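Pricing the resale home: an interview with Floarea Gavrilă

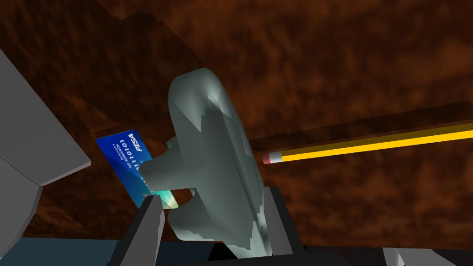
Rendering: blue card standing behind a gray-green object.

Floarea Gavrilă appraises houses in Trarstead, most of them resales between 18 and 30 years old. Her starting point is measured floor area. "Listings round up," she says. "I had one last November advertised at 3,000 square feet. It measured 2,955. At the local rate, that gap is worth money."

The cause is usually the stairwell, which some agents count on both floors. Gavrilă counts it once. She leaves out garages, unheated porches and any basement – finished or not – and reports the basement on its own line.

For comparable sales she keeps to the same subdivision where she can. Her file for Tiston holds 273 closed sales, sorted by lot type. "A corner lot and an interior lot are separate groups. I don't average them."

Asked about remodeled kitchens, she is brief. "I look at what buyers paid for the last few houses that had one. The invoice goes in the file, and I don't add it to the value."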